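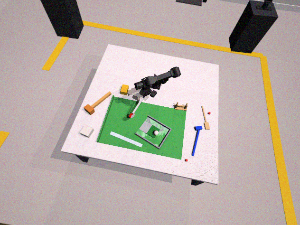

The green mat on the worktable, with a pale ruler-like strip lying diagonally on it

Gostwood Sewing Room: progress report to the Darkis Fund
Wed 30 October

Hi all,

Well, we're halfway through the grant and I have plenty to tell you, most of it good! The mending evenings are full. We planned for 12 people a session and we've had 21 on the list since the second week, so I split the group in two and now run the same class twice (my voice is holding up, thanks for asking).

Hems and zippers are still what everybody wants. I'd written a whole evening on darning into the plan and only a handful signed up, so I folded it into the sweater class and used the spare evening for jeans. Jeans were a huge hit. We broke 13 needles on one set of crotch seams, and I've moved a little money from thread to heavy needles to cover it. Hope that's okay with you. It's all in the budget sheet.

The machines from Lau came in two weeks late, and one had a bad foot pedal. They swapped it without any fuss, but it did mean the beginners shared for the first three sessions. A couple of them told me they liked sharing and asked to keep doing it, so I've left the tables paired up.

What hasn't gone well is the Dinik side of things. I promised you a regular drop-in over there by now, and we've managed one. The hall is cheap but the lighting is awful, and you can't unpick black thread from black cloth in it. I've priced clip-on lamps and would like to buy them out of the travel line, which is barely touched. Could you let me know if that needs a form?

For November I've got the coat lining class (already full, with a waiting list), a kids' Saturday for patches and buttons, and another go at Dinik if the lamps are approved. I also still owe you the feedback cards from the summer. They're in a shoebox and I'll type them up before the next report.

Call me any time except class nights, when I won't hear the phone over the machines.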